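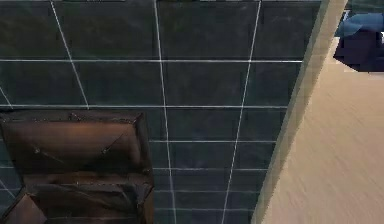 Simulated room, tile floor between the brown unit and the tan panel.

800 clean runs in a room like this one and they signed it off. Then the real machine, at Gallemura in February, drove into a cabinet on day one and kept pushing. Wheels turning, motors hot, status light green the whole time.

I've read the Tronside report twice. It blames the floor. The real floor was polished and threw reflections, the software took a reflection for open space, fine. I believe that part. But look at what they trained on. Dull blue tile, crisp white lines, even light in every corner. Of course it did well.

My problem isn't with simulation. It's cheap and it hurts no one, and I'd rather a bad planner hit a rendered box than somebody's shin. My problem is with treating the score as a safety test. The robot had a bumper switch. In the simulator contact ended the run, reset, start over. So what the thing should do after it hits something was never tested, not once. On site it hit something and had no idea what came next.

The stop button worked, by the way. It was on the back — the side you can't reach when the front is jammed in a corner. It took 2 people to get at it.

Stestoretti now wants 546 more simulated runs before the next trial. More of the same room, as far as I can tell. Spend the money on a strip of shiny floor and a real cabinet insted. Let it crash at walking speed with someone's hand on the switch, and write down what happens in the first second after.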